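Visit report: Stunisdale packhouse and cold store, summer open day

Stunisdale is a cut flower packhouse on the flat ground east of Drustulow. It opens to the trade and to the public once a year, in July, and the rest of the time it is closed to anyone without a delivery to make. I went for the cooling plant and the water treatment. Those with an interest in the flowers themselves will find less here than they might want.

Getting there

There is no useful bus. The lane from Drustulow is single track for the last stretch and lorries have priority at the passing places. Parking was on a mown field behind the boiler house, firm underfoot. Visitors signed in at the gatehouse and were given a hairnet and a printed plan of the site. The plan was out of date: it showed the old loading bay on the north side, now bricked up and used for racking.

Intake

Flowers arrive in buckets on wheeled trolleys, 36 buckets to a trolley when fully loaded. Each trolley is weighed on a floor scale at the door and given a paper label with the grower's number, the field or house number and the hour of cutting. The hour of cutting matters most, as the packhouse works to a limit between cutting and cooling and turns loads away if they exceed it. I asked how often that happened and was told "not often in spring".

The intake floor is sealed concrete laid to a fall, draining to a central channel. The channel grating is in short sections that lift out by hand. Leaf waste had already built up at the low end by mid-morning and was being cleared with a squeegee.

Cooling

The main store is held at 2 degrees. Air is drawn through the load, with trolleys parked in two rows against a plenum wall and a canvas sheet rolled down over the gap between them. The fans then pull air from the outer faces, through the stems and into the gap. It is an old method and a sound one. The weak point is the seal at floor level, where the canvas lay a hand's width short on one side. Cold air will take that route in preference to passing through a full bucket. The guide agreed and said a longer sheet was on order.

The refrigeration plant was supplied by Trarnex and sits on a steel platform outside, reached by a ladder. We were not allowed up. From the ground the pipework lagging looked new and the condenser fins were clean. Defrost is by hot gas, on a timer, with a manual override in the corridor.

Humidity is measured at one point only, near the door. I would have liked a second sensor at the far end.

Water treatment

Bucket water is mains water, filtered, acidified and dosed with chlorine. Dosing is by a proportional pump on the fill line. Readings are written on a board beside the filling point and copied into a log at the end of each shift. The log was open on the bench and was complete for the month so far.

Buckets are washed in a tunnel machine called the Estrella, a name painted on its side in green letters by a previous owner. It has a pre-rinse, a detergent stage and a final rinse, with recirculated water in the first stage only. The pre-rinse tank is emptied every 13 loads. Washed buckets are stacked upside down on slatted pallets and are not nested until dry.

Vase life room

The test room is kept at ordinary room temperature, with fixed lighting on a timer. Samples are taken from each batch, recut, and stood in plain water. Staff inspect them once a day and note wilting, petal drop, bent necks, mould and cloudy water. A batch is scored on the day when the first fault appears and again on the day when it would be thrown out. The register had reached entry 917.

Mixed bouquets are harder to score than single-variety bunches. A feathery plume, a cluster of small yellow blooms and a large pompom head do not age in the same way or at the same rate, and the score is set by whichever goes first. Buds are recorded separately as open or closed. Clear glass is preferred to coloured for the vases, as the water can be judged without lifting the stems out.
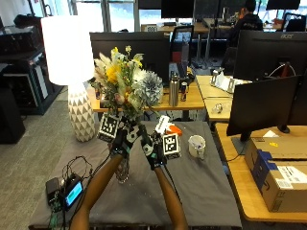
Practical notes

Allow a full morning. Bring a coat for the cold store, even in July; the loan jackets ran out before the second group went in. Footwear should be closed and flat. The tea tent takes cash only. The talk on drainage was moved to the afternoon at short notice and I missed it, but the handout is kept at the gatehouse and can be had by post.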